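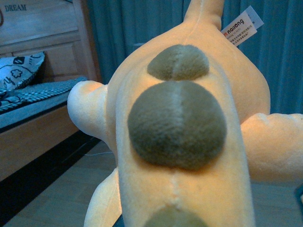 Ruoxi Gu wrote to us that she'd walked past the toy library for two years thinking it was a shop, and could we please put something on the website that says how it works. Fair point! So we've pulled together the questions we get most at the desk and by email. Last updated 4/30/19.

What is the Kanby Toy Library?
It's a library, with toys. You join, you pick things out, you take them home, you bring them back and pick again. We have 681 items on the catalog right now, from baby rattles up to strategy games that will keep a twelve-year-old (and you) at the table all evening.

Where are you?
Downstairs at 34 Pellegrini Street, in the old shoe store. The door sticks a little, so give it a push. There's a ramp on the parking lot side with a bell at stroller height.

Who can join?
Anyone who lives in or near Kanby. You don't need to have kids. We have grandparents, home daycares, foster families, a speech therapist, and one couple who only ever borrow jigsaw puzzles and are very welcome.

What does it cost?
A family membership is $34 a year. If that's hard right now, tell whoever is at the desk and we'll sort something out, no forms. Day cares and classrooms should email us for the group rate.

How many things can I borrow, and for how long?
Up to four items for three weeks. A train set in its tub is one item, even if it has 300 pieces of track in it. You can renew once online unless another family has put a hold on it.

Do you really lend out big stuff?
Yes, and it's our favorite part! The balance beams, the play kitchen, the indoor slide and the water table all go out. Measure your car first. The slide doesn't come apart, and we've had some very creative loading going on in that parking lot. Big items need to be booked ahead, and they're one per family at a time.

Do you lend soft toys?
We do, though it's a small section compared to the building sets and games. Plush animals, hand puppets and the big floor cushions are all on the low shelves at the back. Please check the tag before you wash anything. If there's no tag, leave it to us.

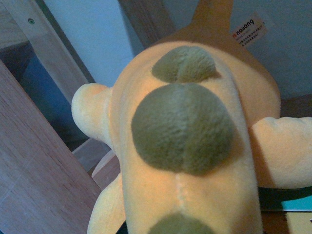
Puppets go out as a family, by the way, so if you borrow the farm set you get the farmer and all his animals in one drawstring bag. Try them with a kid who won't talk at dinner. It's amazing what a sheep can get out of them.

How do you clean everything?
Hard toys are wiped down when they come back and again before they go on the shelf. Bath toys and anything that's been chewed go in the sanitizer. Fabric things get washed on whatever setting they can take and then air dried, so they can be off the shelf for several days. All we ask of you is to bring toys back reasonably clean. Play dough in the gears of a marble run is a sad thing -- please pick it out while it's soft.

What if we lose a piece?
Tell us. Really, just tell us. We keep a drawer of spares for the popular building sets, and lost pieces have a way of coming home months later in somebody's boot. We only charge when a whole toy can't be used anymore, and then it's half of what we paid.

What if something breaks?
Same answer. Ozan Ersoy runs a repair table on the first Saturday... well, we keep shifting it, so check the board by the door for the next date. Bring your own broken toys too. He loves anything with a wind-up motor and will happily show your kids how it comes apart.

Can I donate toys?
Yes please, with a few limits. We can't take car seats, anything with a missing battery cover, or puzzles with missing pieces (count them first, we beg you). Wooden blocks, board games and ride-on toys are always wanted. Donation bins are open all year except October, when we do inventory and there's no floor to put anything on.

Do you have toys for kids with disabilities?
We do, and the collection is growing. There are switch-operated toys, weighted lap pads, large-knob puzzles and a set of tactile board games. You can borrow these for six weeks instead of three. If you're looking for something we don't have, ask. We sometimes trade with the toy library over in Batumden, and they've built up a terrific switch collection.

Can my child play there before we choose?
Of course! The rug by the window is for exactly that. Nearly 10 kids fit on it comfortably, and then it gets loud. Mornings are calmer.

How do I reserve something?
Log in with your card number and press Hold. We hold items for five days.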